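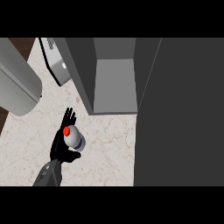 Simulated kitchen, black hand around the white bottle with the red cap.

9 July 2025
Visit to Woltometti open day, Shehu building, second floor

Went over for the morning session and stayed until the middle of the afternoon. Notes typed up the same evening from paper, so the order is a bit mixed.

Main reason for going was the Cakano demo. Cakano is their kitchen simulator, and we have been talking since December about whether to use it or keep building our own scenes. The other half of the day was the Bullska hand, which I had only read about. They showed the hand in the simulator first and on the bench after lunch.

Cakano demo

Ran on one desktop with a large screen turned toward the visitors. Task was grasping a bottle in a kitchen with a pale marble surface, grey cabinet behind it. The bottle is a plain white cylinder with a red cap and a dark blue label band low down. Hand and forearm come in from the near side. The hand is black and the marble is nearly white, so the fingers are easy to follow even from the back row. I would like our own test scenes to have that kind of contrast. Ours are grey on grey and I always end up changing the background later.

The cabinet and the big dark panel on the right have no texture at all. I asked and was told the textures are only put on surfaces the policy is likely to interact with, to save memory. The marble has its veins drawn in and the cabinet is flat color. Fine for grasping. I would want to know if it matters for anything that uses the background to work out where the camera is.

Library is 710 objects at present, all with collision shapes. The bottle uses a simple shape for contact and a finer one for drawing, so the fingers can look slightly inside or slightly off the surface at some angles. They said this openly. The finer contact shape can be turned on per object but slows the run down. No figure given for how much.

They had 2792 recorded grasps loaded and let visitors scroll through the list and pick. Failures are kept in the same list with a tag. Tags are: slip, tip, no contact, timeout. We only have pass and fail, and I think we should copy theirs before the next round of runs. It is a small change to the logger.

Points I wrote down while they scrolled:
- Tilted grasps on the bottle get scored by what happens at the end of the lift. The angle of the bottle on the way up does not count against it.
- Thumb position is the thing they look at first when sorting slips.
- Friction is one value per object, cap and body the same. I think that is wrong for a bottle with a label, but I have no data to show it.
- Lighting can be randomized, camera height too. Both were fixed for the demo.
- Black bands at top and bottom of the view are padding to fit the display shape. Need to remember to crop if we ever take their renders as they come.

Replays start from a saved state, so stepping back and forth is quick. I asked for a step through one of the slip cases. The index finger was late and the bottle rolled toward the palm before the thumb closed. It looked a lot like what our own hand does with the tall can.

Bench session

Bullska hand on a fixed arm, one table, visitors behind tape. Same type of task with a real bottle, filled to half. They did 12 attempts while I stood there and ten went through. The two that failed were both on the approach: the hand touched the bottle with the back of a finger and pushed it over. Neither was a slip. In the simulated list slips are the largest group by far, so the mix of failures is different. I said so and they agreed, and put it down to the friction setting plus the bottle model being a little too light.

The hand is noisier than I expected. A steady whine during the hold, stops when it lets go. Finger pads are replaceable and held on with one screw each. They change them when the surface goes shiny and do not go by hours of use. Cable comes out at the wrist and loops back along the forearm, and it caught on the table edge once. They paused, moved the cable and restarted the attempt from the beginning.

Could not get close enough to measure anything. Asked for the drawing of the wrist flange and was told it will be sent. Bolt pattern is the open question for us - if it does not match the adapter we have, it is a new plate, and the workshop is backed up.

Talk with the sim group

Short, standing by the coffee. They export scenes in the same format we read. Joint names are different and the hand has two joints coupled that ours does not, so some mapping will be needed. Trial license is for one seat. I did not ask about price.

Their advice for a first test was to bring in a single object and leave the kitchen out until the contact numbers look right. Makes sense to me. I would take the bottle, or something close to it, and run it next to our real one.

To do
- Add the four failure tags to the logger.
- Weigh our test bottles empty and half full, put values in the object file (currently guessed).
- Request the trial seat for Cakano.
- Chase the flange drawing if it has not come by the end of next week.
- Move the camera in our scene to a steeper view and see if the thumb stays visible during the lift.
- Return visitor badge, still in my jacket.

Handout from the bench session is in the blue folder on the shelf over the printer. The page on pad replacement is missing, I gave it to the workshop.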